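Workshop tips: an arm that reaches into a drum

I built my small arm with Iolo Price in the shared workshop at Garnton. These are the things I would do earlier if I started again.

Tie the wrist cable with a little slack, then turn the wrist fully both ways before you close the cover. We broke 2 cables by forgetting this.

For the first runs, set the speed to 15 percent. Keep one hand near the stop button and the other hand out of the drum.

Teach the entry point in the middle of the opening, and go straight in. A slanted path looks shorter, but it touches the rim.

Check the finger screws after every 8 runs. A drop of thread glue helps, but let it dry overnight.

Write the good positions on paper also. My file was lost in August.
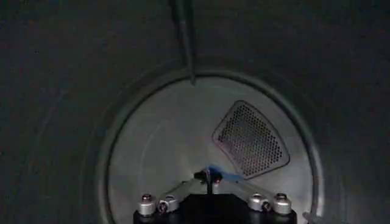

How do I stop the fingers from scratching the drum?

Put thin rubber caps on the tips and change them when they become shiny.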